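Home | Issues | Articles | Authors | Contact

3. Who keeps riding? What we learned from the Trostness bike lending scheme

I should say up front that I ride to work myself, so I came to this project hoping for good news. I tried to keep that hope out of the counting. I'm less sure I kept it out of the writing, and you're welcome to read this section with that in mind.

The question was a simple one. When a town lends people a bike for free, do they still ride once they have to give it back? There's plenty written about how lending schemes get people started. I found much less about what happens after the bike goes back on the rack, when a person has to decide whether to buy one, borrow one from a cousin, or go back to the bus.

3.1 The riders

Trostness ran its lending scheme out of the old tram depot, with bikes supplied by Veloso, a small maker a few miles up the valley. Over the life of the scheme 1082 people signed up for a loan. I wrote to all of them and got usable answers from 529, which was better than I had feared and still leaves a big hole. People who hated the whole thing probably didn't bother to write back. People who loved it wrote pages (one reply came with a hand-drawn map of every pothole on the river road, and I have it pinned up over my desk).

The loan period was fixed at 3 months. Most loans started in spring, and the last bikes were due back in August, so nearly everybody in my group rode in decent weather. That matters a lot and I'll come back to it.

3.2 What I asked

I kept the form short. I asked how often people rode during the loan, what they rode for, and whether they had been on any bike since. Then I left a big empty box for whatever they felt like telling me. The box turned out to be the best part of the form by a mile.

I sorted the answers in the box by hand, twice, with a good long gap between the two rounds so I wouldn't just be remembering my first pass. Where the two rounds disagreed I went with the second one and made a note of it. A colleague suggested I use software for this, and maybe next time I will, but I wanted to read every word at least once.

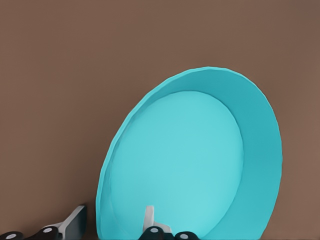
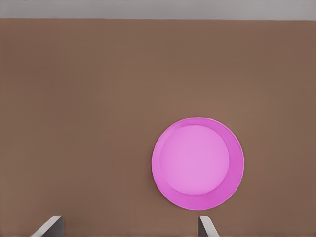
Figure 2. Rendered views: a turquoise bowl against a plain brown wall (first) and a brown tabletop (second).

One rider wrote in the box that the bike was never the hard part — the hard part was finding anywhere to leave it at work, and after a few weeks of carrying it up the back stairs she was ready to give up.

I read some version of that over and over. Parking came up in the box far more than hills, rain or traffic, and I hadn't even put a question about it on the form. I wish I had! My own building has a locked bike room on the ground floor, and I think I had simply stopped noticing it.

3.3 Buying a bike afterward

Price was the other big thing. Several people told me they finished the loan fully meaning to buy, walked into a shop, looked at the tags and walked straight out again. A free bike for a season is a lovely thing, but it doesn't prepare you for what a new one costs, and the Veloso model used in the scheme was a good deal nicer than most of what people could afford. A few went looking for something secondhand and gave up when they couldn't tell whether the bikes were any good. Others bought one and were perfectly happy with it.

I had expected the health side to carry more weight. Plenty of people said they slept better or felt fitter while they had the loan, and they said it warmly, but the same people would often go on to tell me they had stopped. Feeling better was a nice extra. It didn't get anybody up the back stairs with a bike on their shoulder.

The people who did keep riding tended to have one fixed trip they made by bike, the same trip each time. School drop-off was a common one, and so was the early shift at the Wondwood sawmill, where the first bus gets in too late to be any use. Riders who told me they used the bike "for fun" or "here and there" mostly said they'd drifted off. I don't want to lean too hard on this, as people aren't great at remembering why they stopped doing something, but the pattern was there in both rounds of sorting.

3.4 Weather, and other things I can't answer

Back to the weather. Since nearly all the loans ended before fall, I can't tell you how any of this holds up in sleet. Somebody who rides happily in May may feel quite different at six on a January morning, and I would love to see the scheme run once through a full winter. Manditell, the next town over, has talked about doing that with its own bikes, and if it goes ahead I'll be first in line asking for the sign-up list.

I also can't say much about the people who didn't write back. I sent 2 reminders and then stopped, as it was starting to feel like nagging.

Comments

pedalslow: Parking, yes! We have a rack at my office but it's behind the bins and you can't get a lock around it.

Marshgate: Did you ask about kids' seats? That would have decided it for us.

tworoutes: I had one of the loan bikes and still miss it. Ended up with a secondhand one, a bit heavy but it gets me to work.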